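Textiles and the Home, Session 2
Do "natural" bedding claims stand up?
Handout for the Wednesday evening group, Ollcombe, 30/10/2024

Read this before the session and bring a label from something you sleep on.

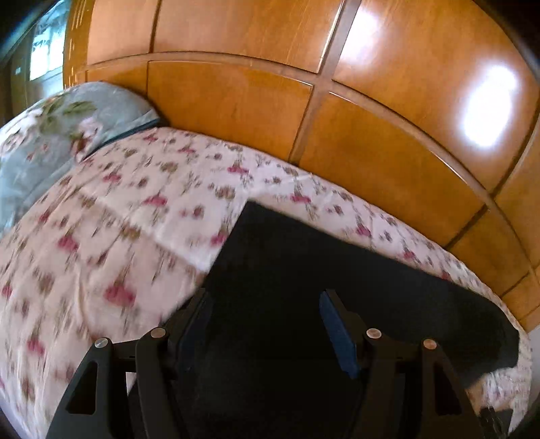

1. What the word "natural" covers

Very little. A shop can call a sheet natural on account of its fibre, its colour or the mood of its advert. Cotton is a plant fibre, but by the time it reaches a bed it has usually been bleached, dyed or printed, and often given a finish to stop it creasing. So when a packet says natural, ask which part.

2. Thread count

Thread count is the number of threads, both directions added together, in a square inch of cloth. Fine as far as it goes. The trouble starts when a maker twists several thin yarns into one and then counts each of them. The Kallmont packet we pass round claims 953. I don't believe it, and I would like you to tell me why after looking at the cloth under the lens. Weave, yarn quality and finish all affect how a sheet feels, and a big number on the front tells you nothing about any of them.

3. "Sleep cooler"

Cooler than what? The Mama leaflet in your pack makes this claim twice and never says. A fair test would need the same room, the same sleepers, the same nightclothes and a plain sheet to compare against. It would also help if the sleepers didn't know which sheet they had, and I grant that this is hard to arrange.

4. Reviews

Read the Yazıcı customer comments (page 2 of the pack). Most were left within days of delivery. They may be perfectly sincere, but they can't tell you how the cloth behaves after 40 washes. Look for any that mention pilling, shrinking or seams.

5. For discussion

Is a high price evidence of anything?
Would you notice the difference between two plain cotton sheets in the dark? How would you find out?
Which claim on your own label could be checked at home, and which would need a laboratory?

Further work

Write one side on a single claim from your label. Say what would have to be true for it to hold, and what evidence the maker gives. "None" is an acceptable finding if you show where you looked. We come back to washing and wear in February.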